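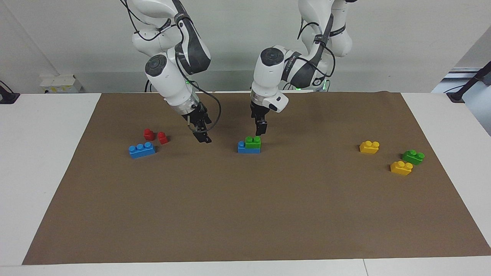 Preguntas frecuentes sobre Rinau

¿Qué es Rinau?
Un método para que dos brazos aprendan a apilar piezas de construcción a partir de demostraciones cortas. Lo desarrollamos en el laboratorio Echevarría y el artículo se puede leer desde junio.

¿Qué tiene de nuevo?
¡La forma de repartir el trabajo! En lugar de asignar de antemano qué brazo coge cada pieza, la política lo decide sobre la marcha y puede cambiar de idea a mitad del movimiento. Cuando vimos el primer relevo que no estaba en ninguna demostración, lo repetimos toda la tarde – no nos cansábamos de mirarlo.

¿Con cuántos datos se entrena?
Con 333 demostraciones teleoperadas. La evaluación suma 1.946 intentos, con posiciones iniciales sorteadas.

¿Por qué piezas de plástico de juguete?
Encajan con poca holgura y un error de milímetros se nota enseguida. Además son baratas, y cualquiera puede montar algo parecido.

¿Importa el color del fondo?
Bastante. Usamos papel marrón sobre la mesa blanca y con él las piezas rojas, azules, verdes y amarillas se segmentan muy bien. Sobre la mesa desnuda, las amarillas daban más guerra.

¿Qué falla todavía?
Las piezas de un solo tetón puestas de pie. Si la pinza las roza al bajar, se caen, y la política tarda en darse cuenta. También le cuesta colocar una pieza a medias sobre otra, dejando un tetón libre. En eso estamos ahora.

¿Se parece a Konever?
Compartimos el codificador visual, pero Konever trabaja con un solo brazo y planifica la secuencia entera al principio.

¿Publicaréis el código?
Sí, con los pesos y los registros de los fallos, que para nosotros son lo más interesante.

Comentarios (2)

Julián Cordero – 25 de agosto de 2023
¡Qué ganas de probarlo! ¿Funcionaría con piezas más grandes?

murkdale21
Lo de publicar los fallos, un acierto. ¿Los registros incluyen la fuerza de la pinza?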